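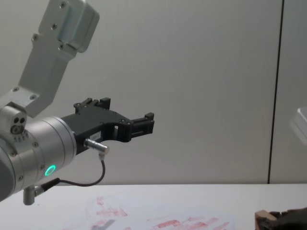

Stamping table, wall side. Bruria workroom, walk-round of Mar 27, 2025.

Workroom checklist, stamping table and surroundings
Marks used: OK / FIX / WATCH. Comments go under the item, and "fine I guess" is no longer accepted as a comment.

Walls and light

1. Wall behind table sound, no flaking paint. OK
Plain, pale and smooth. It remains the least troublesome member of the workroom.

2. Light adequate for reading the small print on an ink bottle. OK
Tested with the Fistorier refill label, which contains 700 words on the subject of not drinking it.

3. Nothing hung above the table. OK
The December garland has finally come down. The hook stays until someone finds the short ladder.

Table

4. Table stands level and doesn't rock. WATCH
Level on three legs. The fourth relies on a folded Etim catalog, which has now been through 2 inspections and is getting thinner. Fit a proper foot before the next one.

5. Maximum load label present and readable. FIX
Label says 200, with the unit rubbed off. Pounds is the cautious guess. Get a new label from Stirnavar and in the meantime don't sit on the table.

6. Edges and corners free of splinters and sharp spots. OK
Went all the way along with a cloth. The cloth came away whole.

7. Tabletop wiped down with the correct cleaner. WATCH
Right cleaner, wrong cloth. The one on the hook has been used on ink and gives back as much as it takes. White tabletops are unforgiving about this.

Paper and stamping

8. Practice sheet laid flat, no curled corners. OK
Flat, on a bit of a slant, slightly creased. Creases are not a safety matter, although I have been told they are a moral one.

9. Stamp impressions readable. FIX
Dozens of red rectangles on one sheet, on top of each other, some crisp and some gone pink. I couldn't get a word out of any of them. If the sheet is for practice, good, there has been practice. If it was supposed to be a record of something, please start a fresh one and leave a gap between marks.

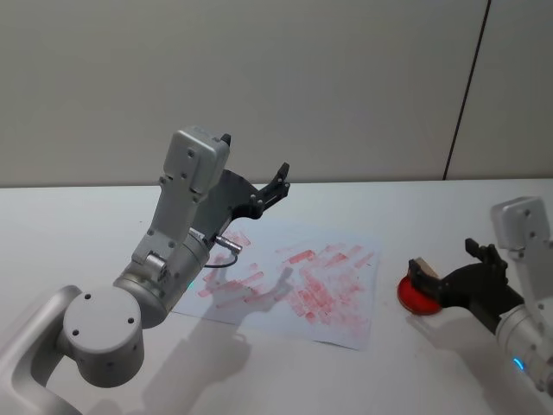 Ink and storage

10. Ink bottles capped and standing upright. FIX
Shelf holds 16 bottles and one of them was lying down. Cap was on, by luck. Shelf edge needs a lip.

11. Ink pads closed when not in use. WATCH
Closed, but one lid belongs to a different pad and sits there like a borrowed hat. Replace the pad.

12. Gloves available in more than one size. FIX
Large only. The smaller-handed among us have been stamping with red thumbs since winter.

Exits and first aid

13. Door opens fully. OK
Now that the paper cartons have moved.

14. First aid box stocked and sealed. WATCH
Stocked. Seal broken, plasters down by a few, no entry in the book. Whoever it was, I hope it's healing – write it in anyway.

Open from last time: 4, 10, 12. Same as the time before.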